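Why we stopped throwing away the bad episodes

I wanted to write this in January, but the numbers were not ready and I did not want to publish half a result. Now they are ready, so I try to explain it in simple words, also for the people who read this blog only for the bicycle posts.

The question is about learning from demonstrations. A person moves the arm, the arm records what the wrist camera sees and how the joints move, and later a policy (we call ours Rudon) tries to do the same. We collected 1,762 episodes with different objects on different days. In 473 of them something went less than perfectly: a slow approach, a second try, a grasp from a strange side. The usual habit is to delete such episodes before training. I did this for years and never asked why.

My colleague Oľga Beneš suggested that we keep them, but with a label for each part of the episode. The policy then knows which seconds are a good approach and which seconds are a correction. We named the method Cata, and the name means nothing.

Glass was the hardest group. The wall behind shines through it, and the strongest thing the network can hold on to is often the rim, or a printed label like the red one on this cup. The fingers also cover a part of the object exactly when the policy needs to see it most.

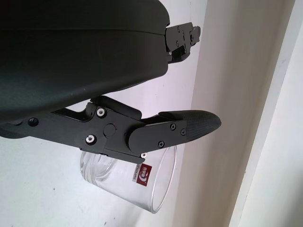 Baldur Kvaran wrote to me after he read the draft that the labels may be unnecessary, and that simply more data of any quality would bring the same improvement. It is a fair objection and I had no answer ready. So we trained a third version, with all 1,762 episodes and no labels. It was better than the cleaned set, but only on solid objects. On glass it hesitated a lot — it seemed to learn the hesitation together with everything else.

For the test we made 159 trials with each version, always with the same objects and the same order. The version with labels finished the glass group most often. More interesting for me was how it behaved after a missed grasp. It opened, went back a little and came again from a different angle. The version trained on clean episodes mostly closed the fingers on air and continued as if it had the object.

We also looked at views with more than one transparent thing. In the next one there is a tumbler under the fingers and a plastic bottle lying lower down, and both have a label with red and white on it. I expected the policy to mix them up all the time. It happened less than I feared, but it did happen, and the labels of Cata did not help with this problem at all.

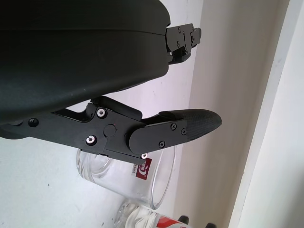
What I still do not know

The labelling was done by hand, and it is slow work. Bohumila Říha labelled 73 episodes in one afternoon and asked me not to repeat this offer. Maybe a small model can do the first pass and a person only corrects it. Kwame Annan has started to write it, and I will test it on the glass group before anything else.

I also cannot say if the result stays the same with a different gripper. If you have tried something similar, please write to me, also if it did not work. The comments are open until Sunday, then I close them again because of the spam.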